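Saturday, October 2019

Got to the lab at 8 with the heating still off. Levente had left the Jilton gripper on the arm overnight, so I did that one first and got it out of the way. I have used it enough to know its moods. Two fingers, parallel, fast to close, and it wants the part square to it or it complains. I ran the block set with it until ten thirty and wrote everything into the sheet as I went, which I did not do in March and regretted.

The cube is easy. The hexagon is easy if you tell the wrist which pair of flats to go for. The cylinder is fine. The heart and the stars are where it loses time. On the heart it has one decent grip, across the widest part, and if the angle from the vision side is off by a little the block turns as the fingers close and then the place position is wrong too. The stars are worse. The fingers find a point on one side and a gap on the other, and the block rocks. I tried the soft pads Ditte cut last week. They helped on the stars and made the cylinder slightly worse, because the fingers now open less far and one of them brushed the top on the way down. I took them off again and put them in the drawer with her note.

Swapped to the Wanonum tool before lunch. The adapter plate went on without trouble. The cable is too short by a hand's width, so it is strapped to the forearm with two ties and I have limited joint six until a longer one comes. Guðlaug says she ordered it. I entered the new tool length, then checked it against the corner of the board and found I had typed the old one. Fixed that, checked again, fine.

Caradog called at noon about the Alva controller. He wants to know by the end of the month if we are keeping it or going back to the Kernik. I told him what I have told him before, that the Alva is smoother at low speed and that its error messages are useless. It stopped twice this morning with code 908, and the manual gives one line for it, which says to contact the supplier. Both times I cleared it and carried on. The Kernik never stopped like that, but it overshoots at the end of a fast move and you have to put a pause in before every pick. With 76 picks in a run those pauses add up. I said he would have a table from me. He said he would like a sentence. He will get a table.

Ate my sandwich at the desk and redid the layout file. Four shapes in a line across the wooden board, the other four pushed together in the far corner. The line is for timing. The corner is for seeing what a tool does when there is no room beside the part, and I already know what the Jilton does there, it can't get a finger in.

Afternoon on the black tool. It comes at the part from the top, so the outline matters much less, and I can leave the wrist alone for most of the set. I started it on the green cylinder at 40 percent speed with my hand near the stop button and jogged the last bit down by hand.

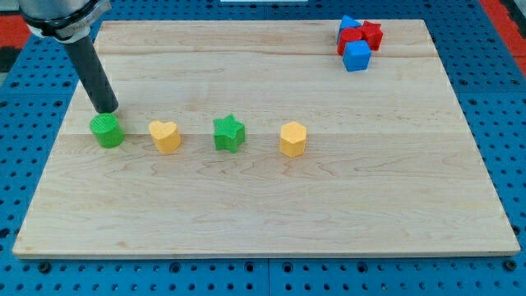
The approach height needs more work than I planned for. I had copied the number over from the morning and it was too low for this tool, so I raised it and stepped down in small moves until I was happy with it. Wrote the new value on tape and stuck it to the pendant. I also changed the approach so that it comes in slower at the end and faster on the way up, which the Alva handles well, I will give it that.

Did not get to the corner group. Vilhjálmur needed the bench at four for the camera calibration and I had promised it to him, so I saved everything, parked the arm and took a copy of the sheet home.

For Monday: full run in the line, then the corner, same speeds as the Jilton. Ask Guðlaug about the cable. Ask Ditte if she has more of the pad material in a thinner sheet. Email the supplier about 908.

Bus was late. Soup, laundry, bed.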